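Home Forums Laptops & 2-in-1s Reviews Search Log in

Forums > Laptops & 2-in-1s > Tremo 11 owners

Tremo 11 or a regular laptop for someone who mostly writes?

quillandcoffee wrote:

Hi everyone, first post here after reading along for ages! My old laptop has a hinge that sounds like a barn door, and I've got $500 put aside to replace it. I keep coming back to the Tremo 11 because it's so light and the keyboard snaps off when I want to read in bed, but I write a lot (letters, a church newsletter, a novel that is never going to be finished) and I worry I'll hate typing on that thin little cover. Would you get it again, or would you tell me to buy a plain old laptop and be happy?

I'd love to decide before January because that's when the newsletter gets busy again.

marlow_bend wrote:

Welcome! I've had mine long enough to wear the shine onto the space bar, and I'd get it again tomorrow. The keys are shallow but they have a nice firm bottom to them, and after a week or so my fingers stopped noticing. What surprised me was how much I use it without the keyboard at all. Recipes, crossword, video calls with my sister, all of it.

One thing to budget for: the keyboard cover is sold separately. Please check the listing carefully, lots of people get caught by that one.

Fadime Akyol wrote:

I'm going to be the grump, with love. I bought the Tremo 11, wrote on it for a whole season, and went back to a clamshell. My trouble was the lap. On a desk it's lovely, but the kickstand digs into your legs and the whole thing wobbles when you type with any speed, and if you have short thighs like me the back edge of the stand is hanging off your knees before you've found a comfortable angle. I ended up with a Drisora, which is heavier and has a perfectly boring screen, and I've written far more on it.

If you write at a table, ignore all of this.

marlow_bend wrote:

Fadime, I don't think that's quite fair to the stand! If you open it nearly flat and sit back a bit, the wobble mostly goes away. I type on my lap on the bus and I'm no spring chicken.

Fadime Akyol wrote:

I did try it nearly flat, and then I was looking down at the screen so steeply that my neck complained for the rest of the evening. I believe you that it works for you. I just think "can I use it on my lap" is the first question for a writer, and the reviews always seem to be done by somebody at a desk.

tobyfromaccounts wrote:

Battery, since it hasn't come up. Mine gives me up to 11 hours if I'm only in the word processor with the brightness down at 33 percent, and a good deal less with video. It charges over USB-C, so I use the same Alexiou charger for it and my phone. It does charge slowly from that, so if you're forever running out the door you'll want the one in the box.

Skip the cheapest model, by the way. The storage fills up with updates before you've put a single thing of your own on it.

Zewditu Tekleab wrote:

I teach night classes and I've carried mine back and forth for three years now, so let me put in a word for the middle ground. I use the Tremo with its own cover when I'm out, and at home I prop it up on a shelf riser and type on a separate Direl keyboard, a proper one with some travel in it. It sounds like a fuss but it takes a second to connect, and my shoulders are much happier with the screen up at eye level. The Direl was cheaper than the Tremo cover, too, so if you're mostly at home you could start with just that and see if you ever miss the other.
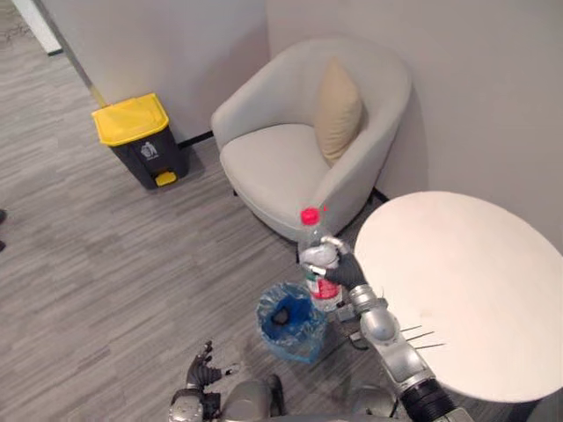
I'd also say go and try one in a store if there's any way you can, and type a full page of something real on it. A line or two won't tell you. I typed out the whole of my grandmother's bread recipe while the young man at the counter pretended not to watch, and by the end I knew I could live with it.

quillandcoffee wrote:

Oh, you're all so kind, thank you! I hadn't thought about the lap thing at all, and I do about half my writing on the couch, so Fadime, you've put a wrinkle in my plans. Zewditu, which Direl is it? Is it a noisy one? My husband falls asleep in front of the TV and I'd rather he stayed that way.

Zewditu Tekleab wrote:

It's the small one without the number pad, and it's fairly quiet. The space bar has a bit of a thunk to it.

Fadime Akyol wrote:

If you do try one in a store, ask them for a chair!

Last updated: Dec 22, 2022

Contact us | Copyright, all posts belong to their authors | Back to top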